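Séance 5 - Défauts et arrêts en préhension
Notes de cours, V. Verschueren. Version provisoire, corrections bienvenues

Rappel : une pince fermée ne prouve pas une prise. Le contrôleur connaît l'ouverture des doigts et le courant moteur, point. Tout le reste est déduit.

Le cas Tumedar

Cellule simulée, tâche de prise sur plan gris. 200 essais lancés, arrêt sécurité au 70e. Message : effort vertical hors limite. Premier réflexe du groupe : baisser la vitesse. Mauvaise piste, même arrêt, même hauteur.
Cause trouvée par Mahfuz Selvanayagam : repère outil décalé en Z après changement des doigts. Le fichier de calibration était resté l'ancien - la pince descendait trop bas, appui sur le plan avant fermeture.
Deuxième point, côté vision. Le détecteur prenait des marques de surface pour des pièces. À garder en tête pour le TP : rayures claires qui se croisent, petits anneaux à bord sombre, taches diffuses, et l'objet bleu relégué dans le coin, à droite de la pince. 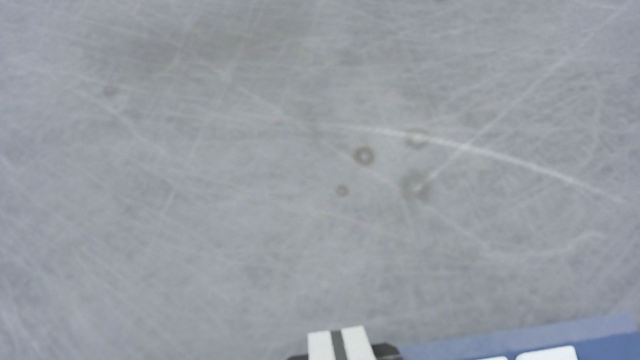
À vérifier avant tout redémarrage

1. Repère outil relu dans le controleur, pas dans le fichier local
2. Seuil d'effort remis à sa valeur d'origine (personne ne le relève pour « faire passer » l'essai)
3. Masque de détection : surface seule, sans objet. Zéro candidat attendu
4. Descente à vide, vitesse réduite, arrêt d'urgence à portée de main si robot réel
5. Journal sauvegardé AVANT acquittement du défaut. Sinon perdu

Question posée en cours : peut on acquitter à distance ? Non. Même en simulation on garde l'habitude.

Pour décembre : reprendre le journal, retrouver la ligne du premier dépassement, demi-page. Salle 209.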